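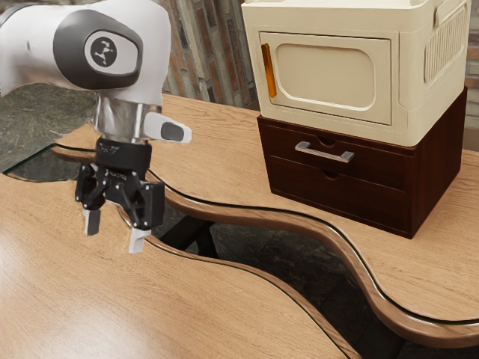

Ticket: gripper reports closed when it is open
Cell: Jotano sim, split-table kitchen layout
Opened by: Luana Aguiar
Assigned to: Arnulfo Tello
Status: Closed

Luana Aguiar
After the Eteo update the arm moves to the cabinet, opens the gripper and then stops with "grasp width out of range." The fingers are open in the viewer. The status topic says closed. Same thing on a fresh reset. It fails on the drawer task with the bar handle and also on the door task with the orange handle.

Arnulfo Tello
Which config are you loading? And does it happen if you only send open and close with the arm parked?

Luana Aguiar
The shared one from Jondholm. Yes, parked too. Close reports open, open reports closed.

Arnulfo Tello
Then it is the sign on the finger joint. The new version flipped the axis and our config still has the old limits. Please swap the lower and upper values on both finger joints, clear the cache and restart the server. Reloading the scene is not enough.

Luana Aguiar
Swapped. Status is right now, but close is very slow and the left finger lags the right.

Marlene Moura
Check the gains. The update resets stiffness to 300 on one side only. Ours should be 2000 on both, damping 20.

Luana Aguiar
Left was at 300. Set to 2000, damping was already 20. Fingers move together now. Ran the drawer task 20 times with no width error.

Arnulfo Tello
Config merged. Jailson still has the old copy on the Lencho machine, he needs to pull before his next run. Closing.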